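Replacing the sink drain at Kirkham

The drain under the utility sink at the Kirkham house had been seeping since July, so I replaced everything from the tailpiece to the wall.
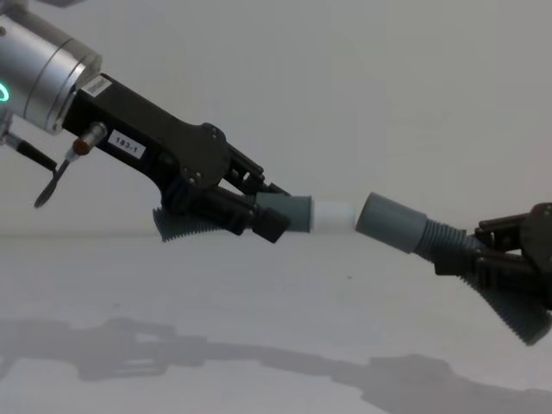

Two halves of a gray plastic pipe assembly, nearly touching.

The old trap was metal and had thinned at the bend. I cut the new horizontal run to 900 mm and set a fall of 2 percent, checked with a level at both ends. The turn into the wall is a single 90 degree elbow – two shallower fittings would drain better, but the cabinet is too narrow.

Slip nuts are hand tight plus a quarter turn. I ran the tap for 2 minutes with dry paper under each joint and found no drips. The wall stub still needs a new escutcheon.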